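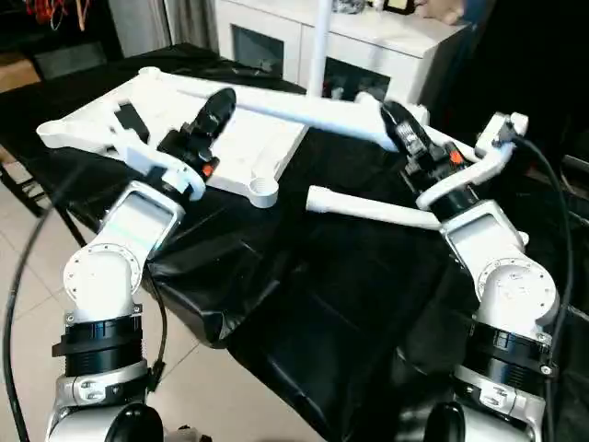
Poles, Bars and a Cloth Bin — How Does It Stand Up?

Some things come home in pieces. White poles, plastic bars, a big flat part with holes in it. A pile of stuff! So how does a pile turn into something that holds your socks?

First — lay it all out. A table is good. Put a sheet of plastic down and small parts are easy to spot.

Look for round ends with a twisty groove. That groove is called a thread. Jar lids have it too. Turn, turn, turn, and the two parts grip eachother.

Next, the soft bit. Cloth can't stand up by itself. Try it with a pillowcase — flop! Poles are like bones. They hold the cloth up, the way your bones hold up you.

A new bin can look baggy and creased. Walls folding in, wrinkles all over. Pull the corners out to the poles and the cloth gets tighter. Tight cloth = straighter walls. Dont yank, just a gentle tug on each side. 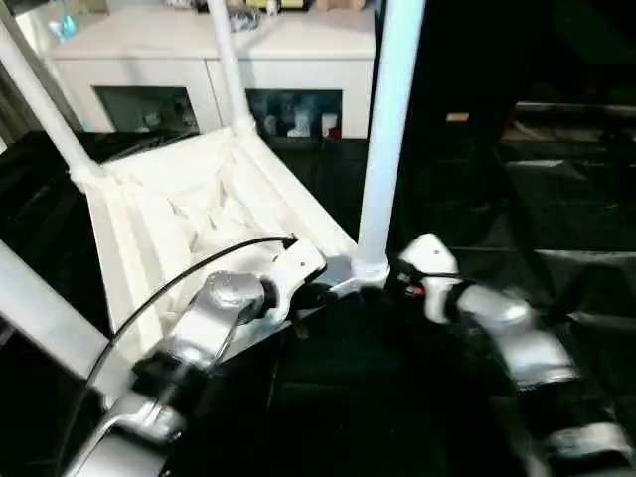
Ridwan Nugroho asks if a bin with 12 books in it would tip over. Could do! Books are heavy, so put them at the bottom and spread them out. Soft toys can go on top.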